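Irkwood Residents Board > Money and Insurance > Health plan sign-up

adeveck_22
Has anyone got the new Adeveck health plan page to load? I put in my details and it drops me back at the start. The excess on my old plan was 591 and I want to compare.

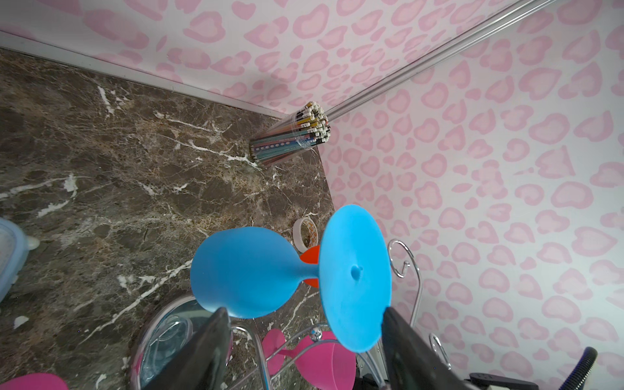
I've tried two browsers and my phone. The renewal letter came in August and I left it too long.

Yip
Worked for me after 15 minutes. The Dunideck plan is cheaper but the excess is 3,000.
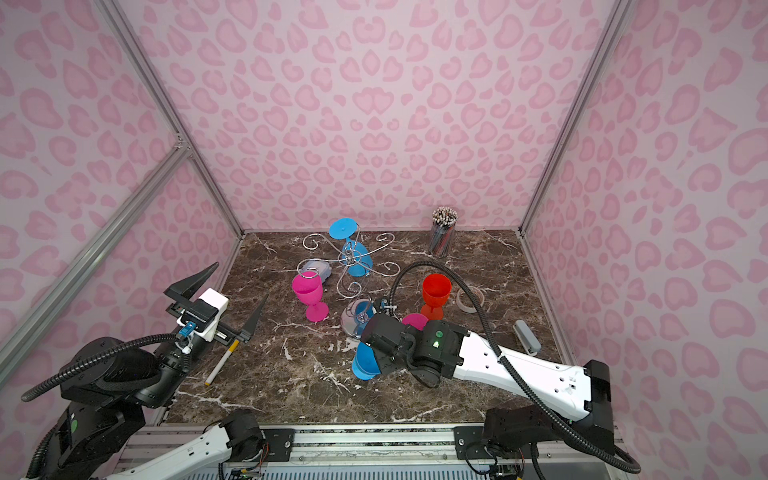
I'd ring them. The website leaves out half the dental cover. Glasses like the light blue ones hanging on that rack are all I'd buy online.

marrow22
Disagree, the phone line is worse — they just read the same page to you.
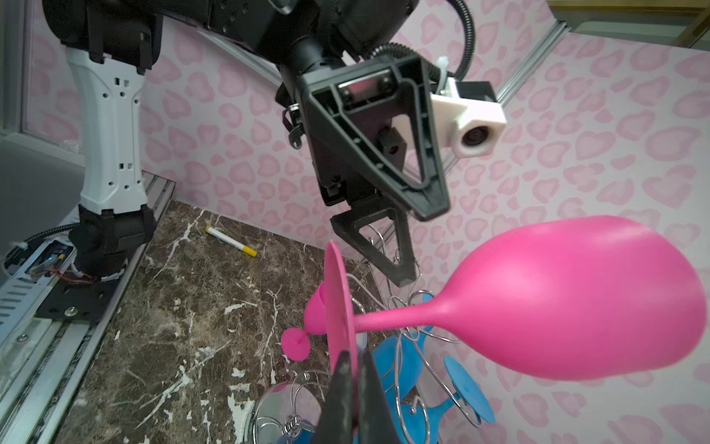 Check the excess before the monthly price. I didn't, and paid for it. Pink plastic wine glass for me as well, no money left for crystal.

adeveck_22
Got in now. Staying put.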